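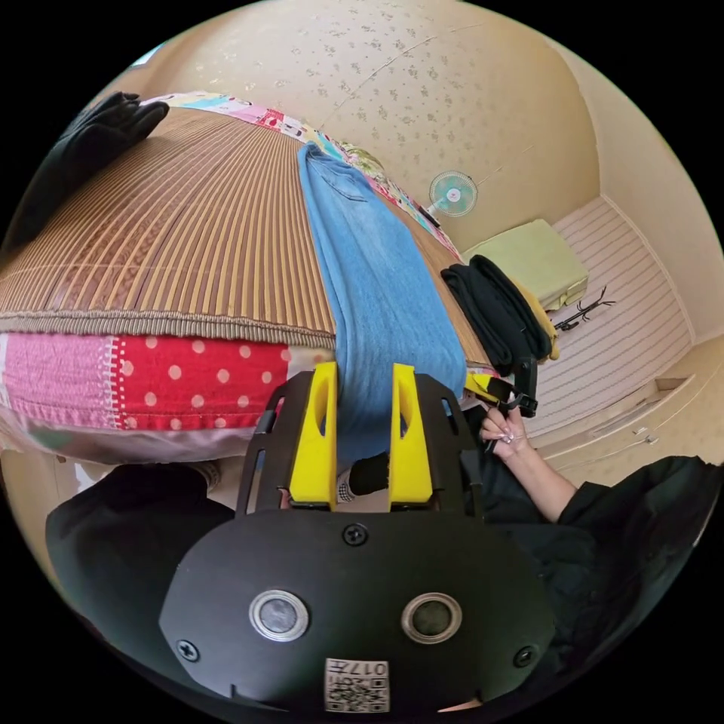

Bed Mats and Quilts

Flerkadance supplies bedding and floor coverings to residential schools, guest houses and private households. The woven sleeping mat is placed over the mattress or over an existing quilt and gives a firm, flat surface for rest. During the day the same surface may be used for sorting and folding clothes, and many of our customers keep the mat on the bed throughout the year for that purpose.

The bed shown on this page has been dressed with a woven mat in tan, brown and golden tones, with a fringed border in greyish brown. Beneath it is a quilt with a red and white polka-dot panel, and a pair of light blue jeans has been laid out on top.

The Pryor sleeping mat

The Pryor is our standard bed mat. It is woven from narrow strips laid side by side, and the colour alternates across the width. No two mats are identical in shade. Customers ordering for a shared room who wish the mats to resemble one another should say so when the order is placed, and mats will be selected from the same delivery where stock permits.

The Pryor is offered in 3 sizes: single, small double and double. Each is cut to cover most of the bed and to leave a margin of quilt showing along the near side. Mats to cover the full mattress can be made to measure at our Fleridcombe workroom. Please supply the length and width of the mattress, taken across the top and not over the edge.

Order code, single: 486
Order code, double: 622
Small double: order by name

The border is sewn on after weaving. It will soften with use, and short ends may work loose from the fringe in the first weeks. These may be trimmed with scissors. They should not be pulled.

The Drorum patchwork quilt

The Drorum quilt is made up from printed and textured cotton panels joined with visible stitching. Panels are chosen by the workroom from the cloth in hand, and we regret that individual prints cannot be reserved. Customers may state a preference for warm or cool colours. The quilt may be ordered with or without a plain under-layer, which hangs below the lower edge and covers the side of the bed.

The quilt and the mat are sold separately. A mat ordered for use over a Drorum quilt should be one size smaller than the bed if a wide band of patchwork is to remain on view.

Using the mat for folding clothes

A woven mat does not sink under the hand as a mattress does, and heavier garments such as denim can be smoothed and squared on it without difficulty. The following method is the one given to households with our mats.

Lay the jeans flat with the waistband towards the far side of the bed. Smooth each leg from the seat to the hem. Bring one leg over the other so that the outer seams meet, and tuck in the point at the seat. Fold the hem to the waistband, then fold again in 3 for a drawer or once more in half for a shelf.

Buttons, studs and zips should be lifted clear of the weave when the garment is moved. A metal rivet drawn across the mat can catch a strip and raise it. Damp clothing should be dried fully before it is placed on the mat – this applies particularly to waistbands and pockets, which hold water longer than the legs.

Care

Shake the mat out of doors once a week and wipe along the direction of the strips with a cloth wrung out in clean water. Dry it flat, in the shade. Do not soak the mat or put it in a washing machine. Do not iron it.

For storage, roll the mat loosely with the border on the outside and tie it with tape. It should never be folded. A mat which has been rolled for a long period may lift at the ends and can be settled by laying a blanket over it overnight.

Quilts may be washed by hand in cool water. Red cloth should be washed alone on the first occasion.

Ordering and enquiries

Orders are accepted in writing or at the Fleridcombe counter. Stock sizes are normally sent within two weeks, and made-to-measure mats within five. Orders for made-to-measure mats close at the end of October and reopen in the new year. Mats are dispatched rolled, in a card tube, and should be opened out on the day they arrive.

Stock items may be returned unused within one month of delivery. Made-to-measure mats can be returned only where there is a fault in the weaving or the border.

Questions about sizes, colour matching and repairs to borders should be addressed to Tayla Ngata, Household Goods, Flerkadance, Fleridcombe. The counter is open from 9 am until 4 pm – please bring the mattress measurements with you.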